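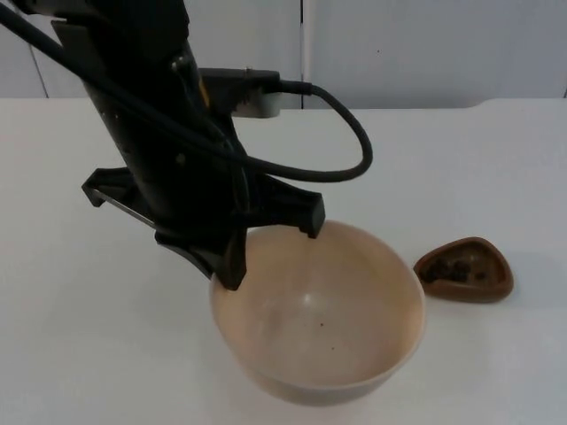

My aunt Gunhild Lund left me her house in Zirkby and one instruction, written on the back of a gas bill: don't let Hywel have the piano. So of course Hywel Phillips was on the porch when I pulled up, hat in hand, with a van running behind him.

"I only want to play it," he said.

"Then why the van?"

He looked at the van like it had followed him there (he was always a terrible liar, even back when he taught me scales).

I let him in anyway. It was freezing, and I hadn't talked to a soul in 184 miles. He sat down, cracked his knuckles, and played the waltz she used to hum while she did the dishes – all of it, even the middle part I'd thought she made up.

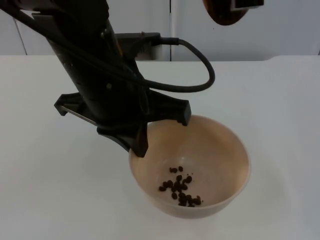
When he finished I asked him where he'd learned it.

"I wrote it," he said. "She never gave it back."

Well! What do you say to that? I made coffee. We drank it standing up, and he told me about the April they almost got married, and the ferry, and the 11 letters she sent back with the spelling fixed.

Around dark he put his hat on and asked, very politely, if I'd changed my mind.

"No," I said. "But you can come play it Sundays."

He drove off with the van empty. I sat down and tried the waltz with one finger, and got as far as the eighth note. 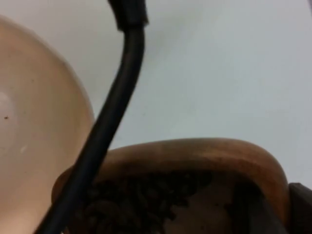

The pale curve and the dark cable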